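Wakura gripper kit: purchasing notes

Use this file with parts.csv when planning next year's order. Prices are in Canadian dollars, before tax and shipping.

Hand-held grippers: 6
Spare finger sets: 9
Cost per spare set: $201
Cost per gripper, Nisalia quote: $418

The Mudaliar quote came in higher and left out the fasteners. Bedding and clothing tasks are budgeted under the same line. Send changes before November.
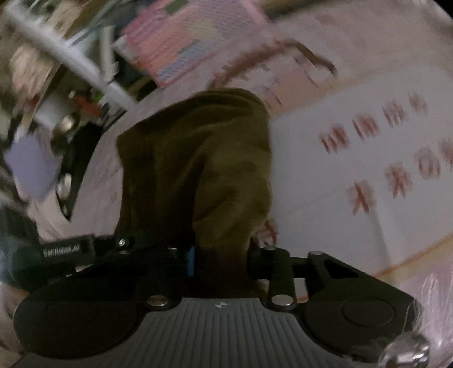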